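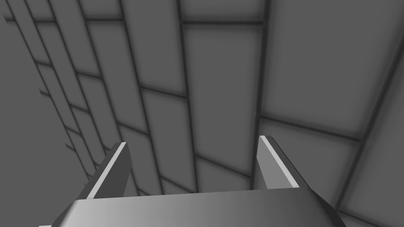
Fig. 4. Wrist camera view in the simulated cell, fingers open, nothing gripped.

4. Setting up the wrist view

I do this part before I teach the arm a single move, and I'd ask you to do the same (yes, even if you're itching to get going!). You'll need the Nallel viewer open and the Zurska cell file loaded.

1. Put the arm in its home pose and pause the simulation.

2. Open the gripper all the way. Both fingers should show in the wrist view with a clear gap between them. If you only get one, go back to section 3 and check the camera mount.

3. Set the camera tilt to 18 degrees and the field of view to 42. Save.

4. Turn the wrist slowly with the jog keys and keep an eye on the fingers. The room swings past behind them, but they should stay put on your screen. If they drift, the camera is attached to the arm link and needs to be moved to the gripper base.

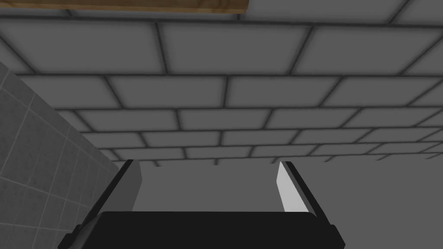 5. Jog back to home at 25 percent speed, no faster, and close the fingers. I like to do this twice, just to be sure the pads meet in the same place.

Note: one pad can look a lot brighter than the other depending on which way the wrist faces the light. I spent a whole afternoon in September hunting for a bad material file before Teodoro Solís told me to rotate the wrist and look again. Leave the materials alone.

Caution: don't save the home pose while the simulation is running. Ofori keeps whatever joint values it sees at that moment, and you'll be redoing section 2.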